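Waiting for the Bus in Stillton: How Well Do Posted Times Match Real Arrivals?

Student project report
Prepared by Itzel Galindo and group

Background

Stillton has one bus depot and a small network that connects the town center with Grumcombe to the north and Dadham to the east. Many students at our college ride these buses every day. Complaints about late buses are common, but when our group looked for numbers on the subject we found very little. The town puts out a yearly summary with passenger totals and fuel costs, and it does not say how often a bus shows up when the sign says it will.

Our project tried to answer a simple question. If a person gets to the stop at the posted time, how long will they wait? A second question came up during the work: does an early bus do more harm to the rider than a late one? We had not planned to study early buses at all. They ended up taking up a good part of this report.

The routes

We picked four routes. The Grumcombe route runs along Niven Road and stops at the hospital. The Dadham route leaves from the same depot but uses the bypass for half of its length. The Niven loop stays inside town and is used mostly by shoppers and older residents. The college route is the shortest and makes the most trips.

The routes were picked so that we would have both long and short trips and both busy and quiet roads. We left out the night bus and the school services. The night bus runs too seldom to give useful data in one term, and the school services do not post times at the stops.

How the data was collected

There were three of us in the group. We recorded arrivals at 26 stops from January until the end of the term. Each person had a sheet with the posted times filled in ahead of time and wrote down the real arrival time next to each one. We used our phones for the time and checked them against each other before going out.

A bus was marked as arrived when its front door opened. At first we used the moment the bus stopped moving, but at the depot the drivers sometimes pull in and sit with the doors closed, and a rider standing outside in the cold has gained nothing from that. We went back and threw out the first set of depot sheets after making this change.

A bus that passed a stop with people waiting and did not open its doors was marked "passed." A bus that never came was marked "missing" only if the following bus had already arrived. If the person recording had to leave before then, the entry was removed.

In total we kept 2,178 arrivals. We typed them into a spreadsheet and grouped them by route, by stop and by part of the day. Morning means before 10 a.m., midday is 10 a.m. to 3 p.m., and afternoon is anything later.

Results by route

The college route was the closest to its posted times. Most of its buses came within a couple of minutes of the sign, and when one was late the next was usually close behind. Riders we spoke to on this route mostly did not look at the timetable and just walked to the stop.

The Grumcombe route was the worst in the morning. The delay built up in the same place each time, between the railroad bridge and the hospital. South of the bridge the buses were close to on time. By the hospital they were late, and they stayed late all the way to the end of the line. At midday the same buses had no trouble on the same road.

The Dadham route was mixed. On the bypass the buses made up time, and this is where the early arrivals came from. The timetable seems to allow for more traffic than there is. Some drivers waited at the first stop after the bypass until the posted time, and others did not. The stop has no sign telling drivers to wait, and we do not know what their instructions are.

The Niven loop ran a little late all day, morning and afternoon alike. We think the reason is boarding time. Many of the riders on this route pay cash or have shopping carts, and the timetable gives each stop the same short allowance as the college route gets.

Early buses

A bus that is four minutes late costs the rider 4 minutes. A bus that is two minutes early can cost the rider the whole gap until the next one, and on the Dadham route that gap is long. When we worked out the average wait for a person who arrives exactly on time, the early buses on the Dadham route added more waiting than all of its late buses put together. 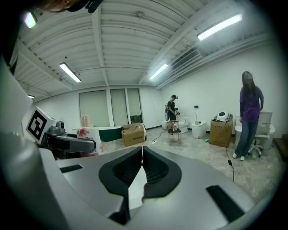

The town's own targets do not make this difference. Under the rules we were given at the depot, a slightly early bus counts as on time. We would suggest counting early departures separately, even if the total is small. It would also help to mark two or three stops on each route as timing points, with the time printed in bold on the sign so that both the driver and the riders know the bus will not leave before then.

Problems with the study

Our data has gaps. We had classes on most mornings, so the early part of the day is covered by fewer sheets than midday. The far end of the Grumcombe route has the fewest entries of all, as getting out there and back took up most of an afternoon. One week of sheets for the Niven loop got rained on and could only be read in part. We kept the lines we were sure of.

We also did not record the weather or the number of people waiting. Both would have been easy to add, and we would do so if we started over. A reader should be careful about using the morning results for anything beyond the months we covered.

Suggestions

Move a few minutes in the Grumcombe morning timetable from the section south of the bridge to the section north of it. The total trip time would stay the same.

Add timing points on the Dadham route, starting with the first stop after the bypass.

Give the Niven loop a longer allowance at the market and the clinic.

A copy of the spreadsheet was handed in with this report. The stop names in it follow the printed timetable, except for the clinic, which the timetable still lists under its old name.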